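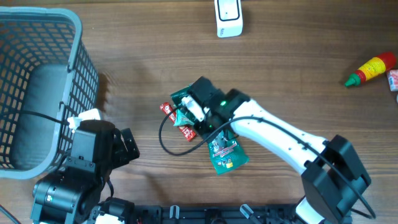 Break clauses: a small thread for small firms

Home Posts Guides Contact

Hondcombe Leases · 17 January 2022

1/ I love a break clause. Two paragraphs near the back of a lease, and they can decide whether you're free in July or paying rent for years!

2/ Read yours today if you haven't. Find the break date, then the notice period, and put both in your diary. Mine goes in 14 days early as well – belt and braces.

3/ Next, the conditions. "Rent paid up to date" is fairly normal. "All tenant's covenants performed" is a horror, as one patch of tired paintwork could sink you. Ask for it to come out before you sign.

4/ I read a lovely one this week for a unit in Farkthorpe: 20 pages, plain words, and the break fitted in a single paragraph. More of this please!!

5/ Serve the notice exactly how the lease says. If it says post to the registered office, an email to the friendly agent won't do. Keep proof of posting.

6/ And if you've paid a full quarter's rent past the break date, don't assume you'll get the rest back. The lease needs to say so. On a £3,000 quarter that's worth one extra sentence.

7/ Rent deposits next – I have a lot to say about rent deposits.

200 likes 14 replies Share

More from this account
Who pays for the roof?
Subletting a spare room at work
Service charges, line by line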